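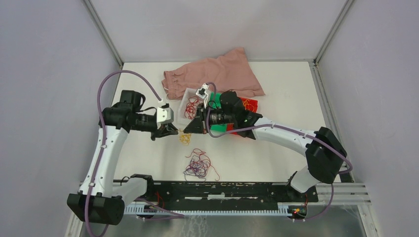
Who can join the Cliden Tidal Energy Cluster?
Any firm with a working address in Cliden or Iltidlow that sells something to the tidal power trade, or would like to. You don't have to be large, and you don't have to make turbines. Our membership includes a rope merchant, a payroll bureau and a company that paints very big things a very particular yellow.

What is a cluster, when it's at home?
A group of businesses in the same line that have agreed to sit near each other and share what they can bear to share. In our case that means a quayside, a training budget, a tender-watching service and a stand at trade shows. It does not mean a merger. People still bid against each other and are still rude about each other's welding.

How many members are there?
There are 17 at present. The list in the foyer at Iltidlow says otherwise, but the list in the foyer has said otherwise for years.

What does it cost?
£590 a year plus VAT, whatever your size. We did look at a sliding scale based on turnover. It produced four meetings and a spreadsheet that only Ebere Babalola understood, and she asked us to stop. You can pay in two halves, in March and September.

What do I get for that?
The weekly tender digest, which goes out at 7.30 in the morning and has had the procurement jargon boiled off it. Member rates on quay space. A place on the sea survival and working-at-height courses, once per member of staff per year. Use of the meeting room, including the radiator, which has one setting.

Will you find me customers?
We'll introduce you to people who buy things. Kipchumba Minja runs the introductions and keeps a good note of who needs what, so please tell him what you do in words a stranger could follow. "Integrated marine solutions" will get you a polite email asking what you do.

Can I rent space on the quay?
Members can book by the day or take a longer licence. The covered hall is 1193 square metres and is let in bays. The open hardstanding beside it is let by the strip and comes with a generous supply of gulls. Heavy lifts need five working days' notice and a lift plan. A drawing on the back of a delivery note is not a lift plan, however neat the drawing.

Is there parking?
There is until the fish market opens.

What is the Edet fund?
Edet is our small grants scheme for trying things out: a prototype bracket, a corrosion test, a week of somebody clever's time. It pays half the cost of an approved project and you pay the rest. Applications are read twice a year. The form is four pages long, down from eleven, and we are quite proud of the seven that went.

Can I claim for work I've already done?
Sorry, no. Spending has to come after the offer letter. We are sympathetic about this every time and the answer has never changed.

Who decides on Edet applications?
A panel of three, chaired by Shu-fen Kwok. Panel members step out if their own firm, or a firm they are suing, has applied.

What's the connection with Drokholm?
Drokholm set up its marine energy cluster well before we did and was kind enough to let us copy the bits that worked. The agreement covers exchange visits, shared training materials and desk space in each other's offices. Theirs has a view of the fjord and a coffee machine. We have explained about the radiator.

How do I get on the next exchange visit?
Put your name down with Musa Okonkwo. Places go first to firms that haven't been before. We pay for travel and you pay for your room and dinner. Please look up what dinner costs there before you put your name down.

Do I have to tell competitors my business?
Only as much as you choose. Shared projects run under a standard confidentiality agreement, and tender enquiries sent to the office aren't passed round. What you say in the Anchor after a members' evening is outside our control.

We're a two-person firm. Is it worth our while?
Ask one. Pylyp Skoryk makes seals and gaskets with one employee and will happily tell you which parts of membership he uses (the digest, the courses) and which he doesn't (the annual dinner).

How do I leave?
Write to us a month before your renewal date. There's no exit fee. You may get a phone call asking why, and it's fine to say it was the parking.

How do I apply?
Pick up a form from the Iltidlow office or ask for one by email. We need your company number, proof of public liability insurance and a short description of your work. Decisions normally take three weeks, or five if it's August.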